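Lurkow Robotics Forum > Student Projects > Simulation

Thread: Villar household sim, grasp pose drifts near transparent objects

mwk_team14
Posted 24 January 2025

Our club is entering the Mwakalinga student challenge, simulation track. The task is tabletop pick and place in the Villar bedroom environment, with a limit of 600 control steps per episode. We ran 159 episodes on the default seed. Most failures are depth errors: the planner takes a point on the wall through the green pitcher and closes the gripper too far back. Renders from the current build:

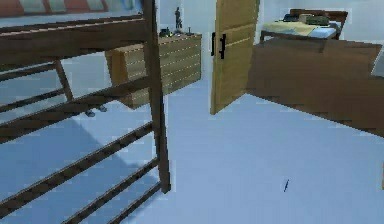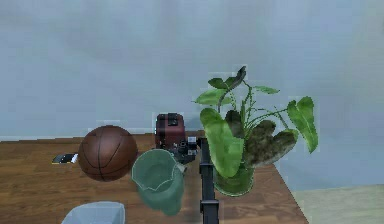 Config is stock except for camera resolution, which we lowered to keep the step rate up. Is there a standard way to mask translucent meshes before the planner gets the cloud?

torque_ripple
Raise the resolution first. The edges are stair-stepped all over both renders. You can't separate a depth error from an aliasing error at that setting.

mwk_team14
We tried that on a short run. Same failures, half the speed.

offset_zero
Disagree with torque_ripple. Villar writes depth for translucent materials only if the depth flag is set per material, and it ships off. Set it on the pitcher and on the plant pot, then rerun the same seed.

torque_ripple
That gives you perfect depth on glass. No real sensor does that, and the Narkcombe round is on hardware. You would be tuning to a cheat.

offset_zero
They asked about the sim track. Rules allow it.

kp_only
Both can be done. Flag on for debugging, flag off plus dropout noise for training. Our school used 500 episodes of each last July and the policy transferred acceptably. Also log the gripper pose at closure, not at the end of the episode.

mwk_team14
Flag set, rerunning now. Will post the closure logs with the seed file.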